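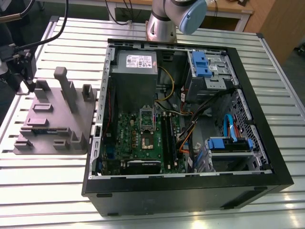 Cell 2, tower on its side, memory fixture at left.

Ticket 197, CPU handling fault
Opened by: Stamatia Papadakis
Status: open

Gripper stops with a force error when it closes on the CPU. Limit is 500 in the Mamen config, log shows 3000! Great catch by the watchdog, it stopped the arm right away.

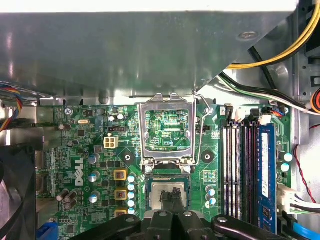

I homed the arm and reran the approach at quarter speed. Same error, same step, so it repeats, and I love a fault that repeats. Next I'm checking the finger offset from the April update. 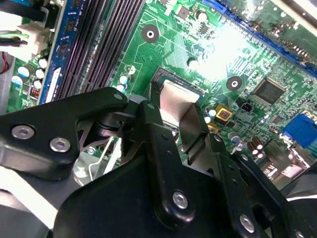
Fingers at the heat spreader, wrist camera.

Gkikas, can you send me the old offset file? Please leave the limit at 500 for now.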